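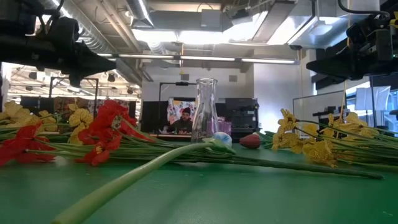 Artificial stems laid out around a clear glass bottle, with blooms to the outside and stems toward the middle.

The Long Stem Problem

Artificial flowers are sold by the bloom and bought by the bloom, but most of the work in arranging them happens below the head. A fresh stem gets cut, conditioned and placed. An artificial one has to be bent, shortened or hidden, and it will hold whatever shape the shipping carton gave it until somebody changes that shape by hand.

Heledd Dafis has run the display bench at Maltesside for long enough to have settled opinions on this. The workshop makes up table and counter arrangements for offices, clinics and small hotels, and its shelves hold 103 stem types. She sorts them by stem first and flower second.

"A customer asks for red, or yellow," she says. "I want to know how thick it is at the base and whether there is wire in it."

Most stems on the market are a plastic sleeve over a steel wire core. The wire may run the full length or stop short of the head. Full-length wire allows the bloom to be tilted after the stem is in the vessel. Where the wire stops short, the last section is set by the mold, and the head faces where it faces. The difference can be felt by pressing with a thumb just under the flower.

Laying out

The bench routine at Maltesside starts with the stems flat on the table in bundles, grouped by color, heads outward. The stems meet in the middle, close to the vessel. Red is kept on one side with whatever is going to sit directly behind it, often yellow, and a second group of yellow goes opposite. Single buds and short pieces stay at the front, where they can be reached without lifting a bundle.

Layout serves as a dry run for balance. If one bundle already looks heavy on the table, it will look heavier standing up. Broad, papery petals take up more space than their weight suggests, and a few of them can cover a whole cluster of smaller blooms. Ruffled or speckled flowers read as busy at close range and as a solid color from across a room, so the distance to the viewer should be known before any stem is cut.

Dafis works on a matte green surface, which she prefers to white. Glare from a white bench makes pale petals difficult to judge. The drawback is that green stems are easily lost against it, and a thin dark one can travel a long way from its bundle before it is noticed.

The vessel

Clear glass is the least forgiving container for artificial work. Everything below the neck is on view, including cut ends, exposed wire and the molding seam that runs down cheaper stems. A bottle with a narrow neck and a wider body adds a second difficulty: the neck limits the number of stems, and the body lets them spread once they are through.

For a bottle of that shape, the Maltesside rule is 3 main stems and 2 fillers. More can be forced in, but the sleeves scrape against each other and the plastic peels back from the wire. Thick bases go first. A thin stem can be fed past a thick one, while the reverse usually drags the thin one down with it.

Asanka Paul, who does the finishing at the same bench, trims every stem for clear glass to the same depth and seals the ends with a dab of clear adhesive. He leaves it to cure fully before the stem goes in. Uncured adhesive can fog the inside of a bottle, and a narrow neck leaves no practical way to wipe it.

Water is a matter of taste. Some clients like a few inches in the bottle for realism. Dafis advises against it for wired stems, as the core rusts from the cut end and stains the sleeve brown. Clear setting resin avoids the rust but is permanent, and the bottle cannot be used again.

Bending

New stems should be bent over a long section, using both hands, with the thumbs moving along the curve. A sharp bend at a single point whitens the plastic and cannot be reversed. Stems stored in a cold room need time at room temperature before they are touched. The workshop at Maltesside keeps the next order indoors overnight for that purpose in January, and stops doing so in March.

Buds are handled differently. A closed bud on a long pale stem has very little mass at the tip, so a slight curve is enough to lift it clear of the group. It is usually the last piece placed and the first to be knocked out during dusting.

Storage

Bundles are tied loosely at two points and laid flat in long boxes, with no more than 100 stems to a box. Standing them upright in a bin saves floor space but crushes the heads against each other. Petals that have been flattened can be steamed back into shape if they are fabric. Molded petals generally cannot.

Red is stored apart from pale colors. Deep dyes on fabric petals can transfer in a warm room, and pale yellow shows the mark readily. Dafis puts a sheet of plain tissue between layers and replaces it whenever the box is opened.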